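Workshop notebook, Casham bench, June

Glue trials, continued. Entry started at ten past four with cold tea.

Where we left off: the Letholm hide glue had gone off in the pot and the whole corridor knew it. Fresh batch soaked overnight, brought up to 60 degrees in the water jacket and held there. The thermostat says 60. My own thermometer says something else, and the two of them have been left to argue it out while I get on with the joints.

Five test strips this time, beech to beech, plain lap, same clamps as before. Strip 3 slid when I tightened up and was put back by hand with some language. It stays in the set. If we only tested the joints that behaved, we would have a very good glue and a very odd stack of returned chairs.

Open time is shorter than the Clegg sheet claims. By the fifth strip the first bead had already skinned over, and I am not slow. Whoever wrote that sheet was gluing in a sauna. Next batch: warm the timber first, and glue in pairs.

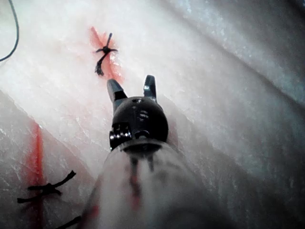
Floltevus resin, tin 3049

Opened the new tin. The old one is now a solid object with a stirring stick in it and has been promoted to doorstop. Mixed by weight on the small scales, which drift if anyone leans on the bench, so please don't lean on the bench. I leaned on the bench. Second mix was fine.

Colour is darker than the last tin, nearer treacle than honey. That may be age, or it may be Floltevus changing the recipe again and keeping it to themselves. Wipe a bit on scrap and leave it on the sill next to the old sample before anyone puts it on a customer's chair.

It took the filler well up to a stiff paste. After that it turned crumbly and wouldn't wet the grain, so stop while it still looks too runny. I have written this down twice before in this book and ignored it both times.

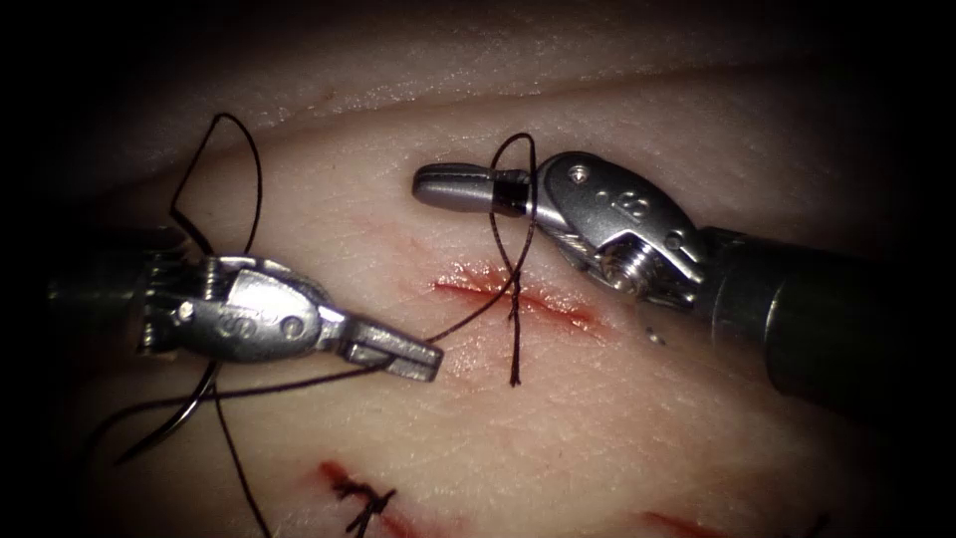
Clamps: two of the short ones have lost their pads and are leaving neat round dents in everything. Leather offcuts will do until the new pads come. The order went in a month ago and has been acknowledged with great warmth and no parts.

Pull tests once the strips have had their time. Same jig, same slow pull, and note where each one lets go: in the glue, in the wood, or at the clamp end, where it always goes if you line it up badly. Last round I lined it up badly.

To do: wash the glue brush tonight. Find the other lid. Ask Letholm for the finer grade, 10 kilo bag if they'll split one. Move the doorstop, somebody has already kicked it.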